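Weekend play assistants wanted, Fusgate

Do you like small children, odd toys and a bit of glorious mess? Gramomell is a parent and toddler group in Fusgate, and we're looking for two play assistants to join us from November. We see over 200 families a year and every session is different — which is why we love it!

You'll set out the play tables, join in with songs and snack time, chat to parents who may be new to the area, and help us tidy up at the end. It's 5 hours a week, Saturday mornings plus a short planning call.

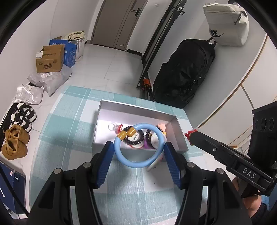

Beads, a blue ring and other small things in the tray

You don't need a childcare certificate. We'd like you to be patient, cheerful and happy on the floor, and if you speak a second language, even better. Training is paid, and so is your bus fare. All posts need a background check, and we cover the cost.

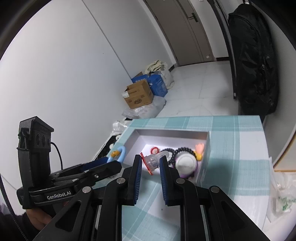
Damian Frei writes: I started on the singing corner knowing 2 songs and I now know 11, most of them about ducks. Do apply, even if you're shy — I was, and the children couldn't have cared less.

To apply, send us a few lines about yourself and the name of one person who knows you well. Come along to a session first if you like, just tell us which week.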